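水だより 第14回 水を一杯、ていねいに注ぐ

こんにちは、お茶と台所の会のニュースレター担当です。今回はお茶もコーヒーも出てきません。主役は水です。ペットボトルの水を紙コップに注いで飲む、ただそれだけの話をたっぷり書かせてください。前回の「湯のみの持ち方」のときに、次は水でお願いしますというお便りをいただいて、もう小躍りしたんです。待ってました!と声が出ました。水の話なら一晩でもできます。

まずは場所づくりから。水を注ぐのに場所も何もないでしょう、と思われるかもしれませんが、私はここがいちばん好きです。テーブルの上のものを全部よそへやって、乾いた布でひと拭きする。郵便物も、飲みかけのマグも、いつからあるのか分からない輪ゴムも、いったん別のところへ。白い天板に淡いグレーの壁、くらいのあっさりした組み合わせだと、透明なボトルの輪郭がぐっと見やすくなります。柄のあるクロスも大好きなのですが、水の日だけは外しています。

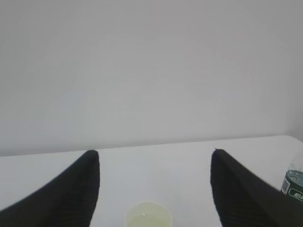

拭くときは奥から手前へ、が我が家の流儀です。手前から始めると、最後に奥へ腕を伸ばしたとき、袖が拭いたばかりの面をこすってしまうんですね(何度やったことか)。角の丸いテーブルは、その丸みに沿って布を滑らせるのが気持ちいいです。四角い角のテーブルをお使いの方は、布の端を指に巻いて角だけ別にどうぞ。

この話を熱心に教えてくれたのは、会の仲間のMadalena Prataさんです。ポルトガルのブラガンサ(Bragança)の出身で、夏になるとおばあさんの家の台所で水差しの番をしていたそうです。お客さまが来たらまず水。コーヒーより、お菓子より先に水。それも目の前で注いで出すのがきまりで、注ぐ音まで含めてのおもてなしだったとか。この話を聞いてから、私はお客さまの前で注ぐようになりました。前は台所でこっそり注いで運んでいたのに、人は変わるものです。

さて、ボトルです。

おすすめしたいのは、満タンのものよりも、半分くらいまで減ったものから練習を始めること。満タンのボトルは、傾けたとたんに口から水が出てきます。しかもやわらかいボトルだと、持つ手に力が入っただけで水面がせり上がってくる。半分くらいなら、傾けてから水が口に届くまでに少し間があって、その間に手首の角度を落ち着かせられます。この「間」がいいんです。水がボトルの肩の丸みをするすると上ってくるのを待つ時間。ここを味わえるようになると、もうこちら側の人です。

キャップは先に外して、なくさないところへ置いておきます。私は小皿を一枚用意していて、内側を上にして置いています。片手にボトル、片手にキャップを握ったまま注ごうとすると、コップを支える手がなくなりますからね。

それから、ラベル。飲み終わるまではがさない派です。手が滑りにくくなるのと、どこまで減ったかの目印になるのと、あとは単純に眺めるのが楽しい。写真のボトルはC'estbonの水で、深い緑の帯に白い文字が入っています。私がたまらないのは裏側です。水越しに、反対側の文字が左右逆さまになって見えるでしょう。コップに注ぐ前にボトルをゆっくり回して、裏文字をひとしきり眺める。子どものころ、お風呂の曇ったガラスに名前を書いて、外から読もうとした感じに似ています。 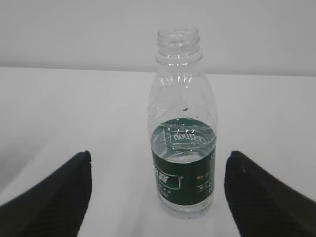 水だより 第14回 24ページ

ラベルの話をもう少しだけ。緑の帯は、水と合わせるととてもきれいです。青いラベルは水そのものの色のように見えるので、それはそれで涼しげなのですが、緑だと水の透明さのほうが引き立つ気がします。皆さんのお好きなラベルの色もぜひ教えてください。前に葉書で「赤一択です」と力強く書いてくださった方がいて、あれ以来、赤いラベルを見かけるたびに思い出しています。

肩のあたりの模様もお見逃しなく。透明なボトルには、型でつけた浅いでこぼこがあるものがあって、窓際に持っていくと光の具合でふわっと浮かんできます。真っ白なテーブルの上だとかえって読み取りにくいので、後ろに濃い色の布を一枚かざしてみてください。紺のふきんがちょうどいいです。模様に気を取られて注ぐのを忘れるのも、まあ、ご愛敬ということで。

首のところには、ねじの山と、その下に細い輪。Madalenaさんはあの輪に親指のつけ根を軽く当てて持つそうです。私は手が小さいので真似できず、胴のほうを持ちます。持つ位置が低いほど傾けたときに安定しますが、低すぎると手首をたくさん返すことになって疲れます。ラベルの下のあたりから始めて、少しずつ上へずらしながら、ご自分の位置を探してみてください。見つかるとうれしいですよ!

道具のことでは、お便りでたびたび名前の挙がるJukanceの水切りマットを、私も使い始めました。ボトルの下に敷くのではなく、横に置いて、使い終わったコップを伏せる場所にしています。Arixの布巾は洗うたびにやわらかくなるのが気に入っていて、二枚を交代で。どちらもなければないで困りません。清潔な布が一枚あれば、今日からできます。

次は紙コップのほうへ。ガラスのコップのほうが格好がつくのは承知のうえで、私は紙コップをすすめたいんです。軽いので、片手で持って傾けるのが楽。ふちがくるっと巻いてあるので口当たりがやさしい。内側が真っ白のものと、少しクリームがかったものがあって、クリーム色のほうは水を入れるとほんのり温かい感じの色に見えます。同じ水なのに、と毎回思います。

持つときは胴の下のほうを。上のほうをつまむとふちがゆがんで、そこから水がこぼれます。力は卵を持つくらい。軽い紙コップは置いたまま注ぐと、水の勢いで動いてしまうことがあるので、慣れないうちは手を添えておくと安心です。

慣れてきたら、コップのほうも少し傾けて迎えにいきます。ビールを注ぐときのあの角度、と言えば伝わるでしょうか。コップの内側の壁に水を沿わせると、音が「とぷとぷ」から「さあっ」に変わります。この変わり目を聞くためだけに、私は昨日も三杯飲みました。注ぎ終わりが近づいたら、コップをゆっくりまっすぐに戻して、最後はボトルの口をすっと上げる。ここで迷うと、しずくが首を伝ってラベルまで下りてきます。

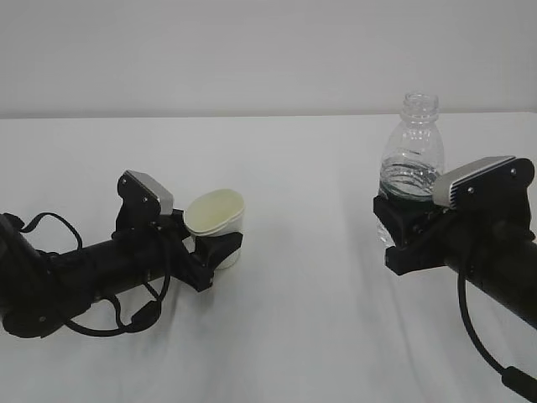
読者のお便りから

「ボトルの口をコップのふちに当ててもいいですか」というご質問をいただきました。当てると安定しますし、家で自分が飲むぶんには好きなようにしてよいと思います。私は人に出すときだけ、指一本ぶん浮かせています。高くしすぎると水が跳ねるので、低めに、低めに。

「紙コップは何度まで使っていいのでしょう」というお便りも。同じ人が同じ日に水だけを飲むなら、私は夕方まで使うことがあります。底を触ってみてふにゃっとしてきたら、そこでおしまい。名前を書くときは、注ぐ前に外側へ書いておくと楽ですよ。濡れてからだと、ペンがまったくのりません。

「残った水はどうしていますか」。口をつけていなければキャップをして冷蔵庫へ入れ、早めに飲みます。飲みきれないときは植木に。ベランダのローズマリーが、うちではいちばんの水好きです。やりすぎるとご機嫌を損ねるので、土が乾いているときだけ。

もうひとつ、小学生のお子さんと一緒に注いでみたという方から、とてもかわいらしいお手紙が届きました。お子さんがコップの係、お母さまがボトルの係。「いくよ」「いいよ」と声をかけ合って注いだそうで、ちょっとこぼれて大笑いになったとのこと。ふたりで注ぐという発想は私にはありませんでした。さっそく夫と試したところ、お互いに相手の動きを待ってしまって、なかなか水が出てきませんでした。声かけ、大事ですね。

次の集まりのこと

秋の会は11月に、いつものZerleyの二階で開きます。定員は39名。お申し込みは葉書か、受付の用紙でどうぞ。手ぶらで大丈夫ですが、お気に入りの水がある方は一本お持ちください。紙コップはこちらで用意します。注ぎ比べのあと、Madalenaさんがブラガンサ風の焼き菓子を出してくれる予定です(もちろん、水のあとに!)。

次回の水だよりは「氷」です。家の製氷皿でどこまで透明にできるか、いま冷凍庫が大変なことになっています。氷のお便り、お待ちしています。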